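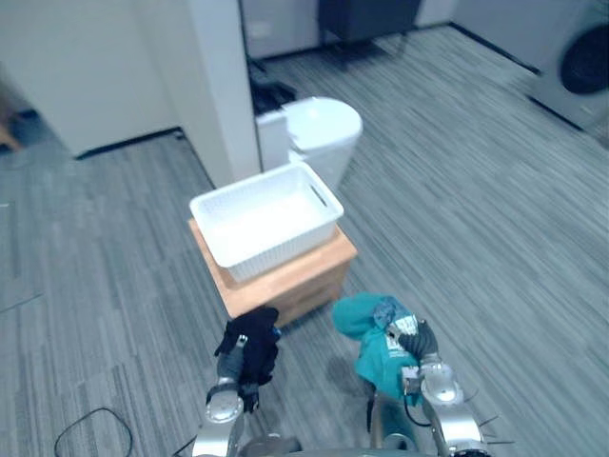
A dark garment held up during handling.

Priline Releases Torna 3, a Low-Temperature Laundry Detergent for Mixed Household Loads

New concentrate is intended for cold cycles and hard water; refill stations open in August

Priline, a maker of household cleaning products, today announced the release of Torna 3, a liquid laundry detergent formulated for wash temperatures of 60 degrees Fahrenheit and above. The product replaces Torna 2, which remains on sale until stocks run out.

Torna 3 is a concentrated liquid with a dose of 13 milliliters for a medium load. It contains a blend of nonionic and anionic surfactants, two enzymes (a protease and an amylase), a citrate water softener and a small amount of silicone antifoam. It contains no optical brighteners, no dye and no chlorine bleach. A fragrance-free version is sold at the same price.

The main change from the previous product is in the enzyme system. The protease in Torna 2 lost much of its activity in cold water, and users were told to choose a warm cycle for sweat and food stains. The replacement enzyme stays active over the full range of a domestic cold cycle. Wash time matters more at low temperature, and the label recommends a cycle of at least 40 minutes for soiled items.

"Most customers who wrote to us about Torna 2 had already moved to cold washing and wanted to know how far they could go with it," said Amra Kos, head of product development at Priline. "We set the cold cycle as the design point and worked upward from there. The warm results are close to those of the old formula. The cold results are better, mainly on protein stains."

Test program

Before release, the formula was run through 3,016 wash loads at the Priline test laundry in Bendia. Of these, 3,000 were standard loads of cotton and cotton-polyester items with prepared stain strips. The other 16 were long-term loads, in which the same articles were washed and dried 50 times each and checked for fading, pilling and shrinkage.

Stain strips were read before and after washing with a reflectance meter. Water hardness was set at three levels, the highest being 400 parts per million as calcium carbonate. At this level the label calls for a dose and a half. Full results, including the stains on which Torna 3 showed no gain over Torna 2 (motor oil, turmeric and ballpoint ink), are given in the technical data sheet. 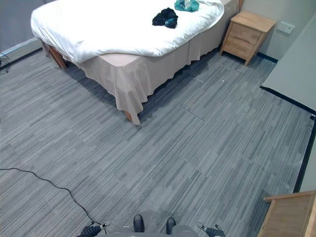
Bedding and bulky items

Large items need a separate setting. A duvet takes up most of the drum and holds back both water and detergent, so the dose printed for a medium load does not apply. Priline recommends washing a duvet alone, with a half dose and one extra rinse, in a machine rated for its weight. Pleated bed skirts and similar trim may be washed with sheets, in a mesh bag, on a gentle cycle.

Down-filled items should be washed only if the care label allows it. Torna 3 has not been tested on silk or wool – the protease may damage both – and the package carries a warning to that effect.

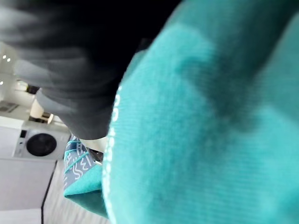 Dye transfer was tested as a separate item. Cold water reduces the loss of loose dye from most cottons but does not stop it, and new articles in strong colors should still be washed apart for the first two cycles. The case that needs the most care is a single article that joins a deep color to white, such as a teal fabric with a white border along its edge, as there is no way to sort the two. For these, the data sheet advises a cold cycle, a full rinse and prompt removal from the drum. Torna 3 includes a dye-transfer polymer that holds loose dye in the wash water, but it will not remove dye that has already settled on the white part.

Packaging and availability

Torna 3 is supplied in a one-liter bottle and a three-liter refill pouch. The bottle cap is marked for small, medium and large loads. Refill stations will open in August at Krishnan stores that now carry the Torna line. Bottles from Torna 2 may be refilled, but the old cap should not be used, as its marks are set for the weaker formula. Replacement caps are free at the service desk.

The technical data sheet, the ingredient list and the dosing table are available from Priline on request.

About Priline

Priline develops and makes laundry, dish and surface cleaning products for home use. Its product lines include Torna. The company runs its own test laundry in Bendia.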